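Floarea Husar
Applied Automation, Spring Project
Hoekstra College, Melterside Campus
11 March 2021

Trying out the Urnano garment package: a report from the buyer's side

Why I picked this

When our instructor handed out the list of project topics, most of my class went straight for the ones where you build something from scratch, and I can see why, because those are the ones that look good on a poster. I went for the product review. I worked in the stock room of a clothing store before I came to Hoekstra, and I folded so many T-shirts there that I still do it in my sleep, so when I read that the lab had a trial license for a folding package I put my name down the same afternoon.

The package is called Urnano and it is sold by Harkus, mostly to small shops and schools that already own a pair of arms and would like them to handle cloth. You get the software, a set of garment routines, a tool for recording your own examples, and access to the support desk. You do not get arms, grippers or a table. The trial license runs for 60 days. I had the use of it for eight weeks of lab time, shared with two other students who were working on other things, and I am grateful to both of them for being so patient with my piles of laundry.

What I wanted to find out was fairly simple. Could a person with my level of training get the package running, and would I tell my old boss to buy it?

Setting up

The setup guide is a good one - long, but good. It starts from the box and assumes very little, and the person who wrote it has clearly sat with beginners. I did get stuck on the part about wrist cameras, where the guide shows an older menu than the one I had on my screen, and I lost most of a lab session to it. The support desk wrote back the next morning with the right page. They were friendly about it too, which I appreciated, because I had called the menu a few things in my first message.

The wrist view is where you will spend most of your time in the first weeks. The software uses it to choose where to take hold of the cloth, and you learn a lot about the routines by watching that view instead of the arms themselves. Our test shirt was a soft lavender one, chosen for the very unscientific reason that it showed up nicely against the pale table. A corner hold is what the T-shirt routine is built on, and I got quite fond of studying how much fabric ended up between the fingertips. A small twist of cloth is fine by the guide. A big bunch is marked in the log as a poor grasp.
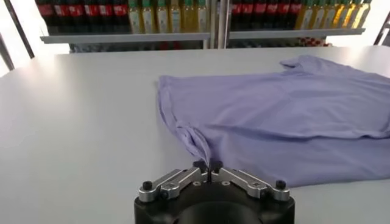
Running the T-shirt routine

You choose the garment type from a menu, lay the shirt on the table and press start. There is a slider for speed and another for how carefully the software checks each fold line, and I would leave the second one alone until you know what you are doing. I did not leave it alone, and I had a very slow Tuesday as a result.

The routine treats the shirt as a set of straight lines, which is close to how I was taught to do it by hand. It looks for the hem, then the sides, then the sleeves, and it plans the folds from there. Where it differs from me is that it likes to stop and look. After each fold both grippers are supposed to back away so that the head camera gets a clear view, and only then does it plan the next one. I found this maddening at first and then rather calming.

Background matters less than I had feared. Our table stands in front of shelves full of bottled drinks, as the room is also used for the retail picking projects, and I fully expected all those red caps and colored labels to confuse it. In my logs I found no case where the software took anything on the shelves for part of a garment. Harkus does say in the guide to keep the tabletop a plain color, and I followed that.
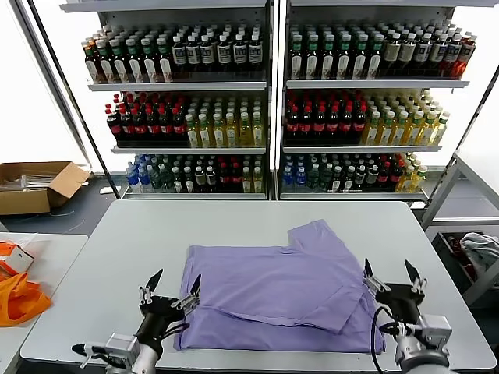

The lavender shirt partly folded, with both grippers open on either side of it.

What the log told me

Every run writes a log, and this is the part of the package I would praise most warmly. By the end of my lab time the log held 1306 lines, each with a time, a step name and a short remark in plain words. "Hem found, left side unclear" is a remark I can do something with. I printed the whole thing and went through it with a highlighter on the bus, and that is how I noticed that most of the trouble was in sleeves. A sleeve that lies flat is no problem. A sleeve that is tucked under the body is marked "unclear" again and again, and then the routine asks for a person to come and help.

I also tried recording my own examples, for a way of folding that puts the print on the front face, the way we did it in the store. The recording tool is easy to use and hard to use well. My early examples were jerky, and the routine I made from them was jerky too. I got better at it. I would still not call myself good, and I think a shop should plan on paying one person to practice. 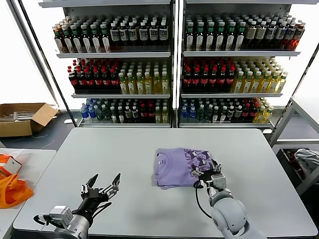
Word count (with appendix): 1306

The right arm's hold on a finished stack was the setting I changed most often. Harkus ships it on the firm side, with the gripper pressing down onto the fabric, and on a thin shirt I felt that was more than it needed. I turned it down a step. There is also an option to park the free arm further back while the other one works, and I liked having that switched on, mainly because it made the head view easier for me to read.

(The log and the word count above really do share a number. My lab partners noticed before I did.)

Cost and support

I was not shown a full price list, so I can only speak in general terms. The license is paid by the year and the garment routines are sold in groups. T-shirts and towels come with the basic group. Button shirts are extra, and I did not test them. Support was answered on working days, always by a person, and usually with a screenshot.

Would I recommend it?

For a school, yes, gladly. The guide teaches well, the logs are readable, and a student can get to a first run without a great deal of hand-holding. For my old store I would say wait. It needs the garment laid out fairly neatly before it starts, and in a stock room the laying out is half the job. If Harkus improves the tucked sleeves, I would like to try it again with a basket of real returns.

The trial runs on into April, and whoever takes over the table is welcome to my recordings. They are in the shared folder under Husar, and the jerky ones are marked.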